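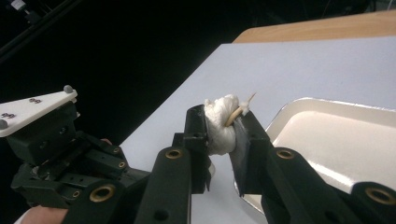
Crumpled white piece, with the pointed end of a stick showing at the top.

Notebook, May, bench 2, started after lunch

Carrying on with the soft white pieces and the tray for the Dreston job. Kibet wants the same layout each time so that his notes and mine can be compared. I set out the table as he had it: pale board on the wooden base, tray near the middle, nothing else within reach that isn't needed.

The pieces are lumpy and no two sit alike. Squeezed, they go into folds and bulge out above and below wherever they are held, so the size written on the bag is no use for planning. Rukhsana suggested weighing them in place of measuring. Agreed, will ask Arsalan for the small scale. There should be 94 in the bag according to the label, not checked.

Tray position: keep it square to the far edge of the board. I had written "centre" on the sheet, which Nusrat rightly said could mean anything. Changed to a measured distance from the near edge — 16 cm — and pencilled it in on the master copy. 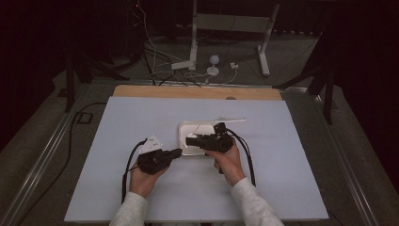

Pieces in the tray

Rule for today is two at a time, then stop and write it up. They may lie wherever they end up in the tray and are not to be straightened. The long flat white part stays out on the board, not in the tray.

Order 3000 more from Wetus if Xiomara signs it off. She asked for 600 first, to see whether the next bag is any different from this one. Reasonable. 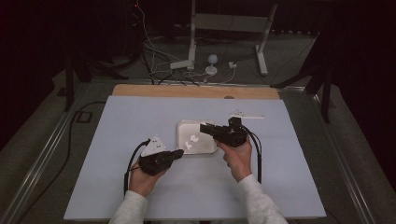
Two in the tray, long flat part behind and to the right.

Still to do:
Scale from Arsalan
Correct "centre" on the older sheets as well
Ask Kibet whether the tray should be wiped between goes — his notes say yes on one page and leave it out on the next
New bag to go on the Caterthorpe shelf, old one stays here

Stopped at 4.40.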